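Lomham Library to Reopen With New Reading Room

Apr 20, 2024

The Lomham public library will reopen its ground floor next month after a renovation that has kept most of the building closed since November. The town paid $626,000 for the work, which covered new wiring, a wider front entrance and a larger reading room on the Gu Street side.

The reading room will have 23 seats and a long shared table. Bondamell, the contractor, also replaced the shelving along the north wall – the old metal units had started to lean. About 3,069 books moved to the Skollmont branch during the work will come back over two weeks, starting with the children's section.

Pale wood was chosen for the new tabletops and shelves. The town asked for a light finish because the room gets little sun in winter.
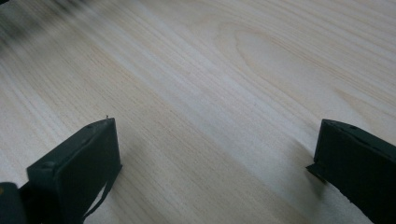 Hours and Holds

The library will keep its old hours, with late opening on Thursdays. Holds placed at Skollmont can be picked up there until the move is finished. Book returns are still being taken at the side door. The upstairs meeting rooms stay closed until the elevator passes inspection.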